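Norholm Workshop, Notebook 2
13 May 2023
Entry by: Beril Yurt
Present: S. Ertürk, Z. Dong

Subject: Drying of reclaimed oak for the reading room shelves

The stack in Bay 8 was opened this morning and the boards were weighed. Moisture content by pin meter is 15 percent at the ends and slightly higher at the center of the thicker stock. The target remains 8 percent. Boards from the Grarnow delivery are drying more slowly than those bought in January and have been moved to the top of the stack.

Two boards show end checks almost 130 mm long. These are to be trimmed back to sound wood before planing. Mr. Ertürk recommends sealing the remaining ends with wax, and the work was begun before lunch. Stickers were realigned where they had drifted from the bearers.

The fan was left on its low setting. Ms. Dong will take the next readings and enter them on the sheet by the door. The pin meter reads high on board 15 and should be checked against an oven-dried sample.

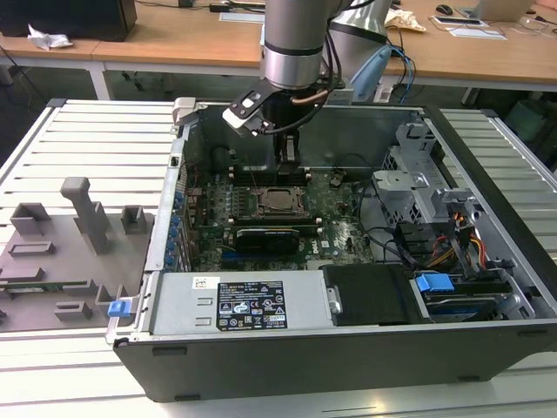 Open computer tower on the slatted work table, CPU socket empty.

Outstanding: wax to be reordered from Plirnine. C. Uysal to confirm shelf lengths with the reading room. Planer knives not yet returned from sharpening.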